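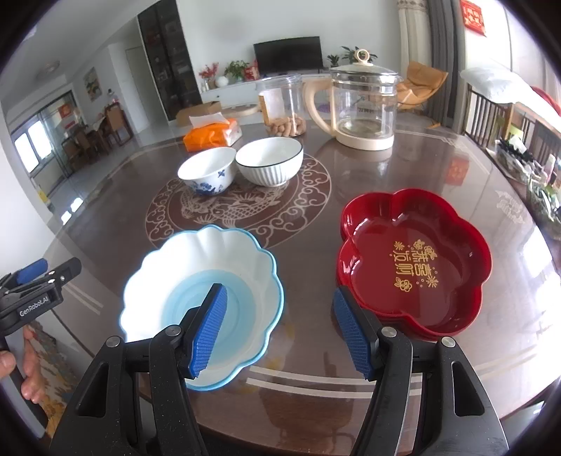

Promine Duty Belt System, 2 in

The Promine is a two-part duty belt for uniformed officers, made by Rirholm. An inner belt passes through the trouser loops and the outer belt fastens over it with hook-and-loop along the full length. No belt keepers are required, though the outer belt will accept them where department policy calls for them.

Construction

The outer belt is two layers of nylon webbing with a polymer stiffener stitched between them. The stiffener stops short of the buckle on both sides so that the belt can be drawn in without kinking. Edges are bound and sewn down. The buckle is a three-point release and can be worked with gloves on, but all three points must be pressed together before it opens.

Outer belt width: 2 in
Color: black, plain or basket weave finish
Waist sizes: 26 in and up, in even sizes
Inner belt: included, same size as outer

Sizing

Measure over the uniform trousers at the loops, with a tape, and order that number. Trouser size is not a reliable guide. Officers who wear a vest outside the shirt should measure with the vest on. If the measurement falls between sizes, order the larger; there are 2 in of adjustment at the buckle.

Compatibility

The belt takes any holster, radio carrier or cuff case cut for a 2 in duty belt. Carriers with molded snap-on clips fit the plain finish but may sit tight on the basket weave. Awasthi pouches from before the change of clip will need the older adapter, sold separately.

Care

Wipe down with a damp cloth and mild soap. Do not machine wash or tumble dry – heat will warp the stiffener. Brush lint out of the hook side every few weeks, as holding strength drops when it fills.

Ordering

Stocked at the Jarkstead warehouse. Member associations and departments can order on account; individual members, serving or retired, pay at checkout. Orders of 400 units or more are made to order and ship in July. Unworn belts may be exchanged for another size. The inner belt must be returned with the outer.

Replacement inner belts and buckles are listed under Parts.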